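Overo Table Cell, two-arm, with sim package
Home > Cells > Two-arm > Overo Table Cell
Part group 80. Sold and supported by Starnorbridge.

In stock. Ships on one pallet, table top goes separate (flat, do not stand it on edge).

What it is

Two-arm bench cell for pick and place work with small household size objects. Torso unit, left and right arm, two grippers, table, controller box, Umlow software licence for one seat. Sim package is included now, used to be an add-on. If you bought before April and don't have it, write to support with your serial and we'll send the key.

What's in the crate

Torso unit, arms already fitted
2 grippers, boxed
Table top and leg set
Controller box, power lead, network lead
Stop button on a long cable
Fastener bag, marked A
Spare finger pads, one set
Hex keys. Please keep these, the long one is the only one that reaches the shoulder bolts.

Not included: objects, mats, floor anchors for raised floors.

Floor and table

Level floor. Carpet is a no. Put the legs on first, top down, on a blanket, then two people flip it. Leave all leg bolts finger tight until the table is standing where it will stay, then tighten the corners crosswise.

Torso goes behind the long side. Slide it up till the spacer bar (in bag A) just fits between torso and table edge. Take the bar out again. We get a call on this every month, arm won't home, and the bar is still in there.

Clearance behind the torso: 70 cm for the service door. You can run it with less but you can't open the door, so you will be moving the whole thing to change a fan filter.

First power up

1. Stop button pressed in. Leads in. Power on.
2. Wait for steady light on the controller. Blinking means it's still checking the joints, don't touch the arms.
3. Release stop. Pick Home in Umlow.
4. Arms go to ready pose, grippers open.
5. Look at both grippers from the front. Same height by eye? Go on. One lower than the other, see Shoulder offset.

Checking the layout in sim first

Load the stock layout before you run anything on the real cell. File > Layouts > Table 3 objects. Takes a minute the first time. Check the table size matches yours, older tables are a bit shorter and you need to change the number by hand in table settings.

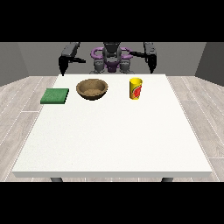

Stock layout in the simulator, arms at ready over the far side of the table. Pad, bowl, cup.

Keep the pad, bowl and cup in a line along the robot side for the first runs. The near side stays clear until the reach test has passed for both arms. After that put things where you like, and save it under a new name. Do not save over the stock layout, it's the one support will ask you to load when you call in.

If the sim arms come up folded or one is twisted back, the joint file is from a different cell. Tools > Joint file > Reload from controller. Restart Umlow after.

Shoulder offset

Needed after shipping, after a shoulder bolt has been loosened, and after any hard stop against the table.

Press stop. Put the setting pin through the shoulder (hole is on the back face, pin is red). It should drop in without force. Doesn't drop in? Support the arm with one hand, loosen the two outer bolts a quarter turn, ease the arm until the pin goes, tighten again. Pin OUT before you release stop. Then Tools > Offsets > Store, pick the side, and home again.

Do left and right one at a time. Never have both shoulders loose.

Regular care

Every day of use: wipe finger pads with a damp cloth, let dry. No alcohol, it makes the pads go hard.
Every 333 hours: check wrist screws, check gripper cable at the elbow for rubbing, change fan filter. Umlow shows a yellow bar when it is due.
Once a year: shoulder grease. Iordache shoulder kit only, the grease in it is matched to the seals. Kit has the grease, two seals and a new setting pin.

Table top: soap and water. Scouring powder leaves marks that show up in the camera view later.

Common faults

Gripper opens but wont close. Plug at the wrist is half in. Push till it clicks.
Arm stops short on one side only. Offset not stored, or stored to the wrong side.
Grinding from shoulder when cold. Let it run the warm up cycle. Still there after that, stop using it and call.
Sim runs, real cell does nothing. Stop button. Then check Umlow is set to Cell and not Sim, top right corner.
Object slides away when gripped. Pads worn or dirty. Swap as a pair, always.

Spares

Finger pads, pair
Gripper, complete (say left or right, the cables are diferent lengths)
Fan filter, pack
Leg bolts, set
Iordache shoulder kit
Stop button with cable

Order through the Starnorbridge parts desk. Have the serial ready, it's on the plate inside the service door. Parts orders in before 2 pm go out the same day, grippers take longer as they are tested before they leave.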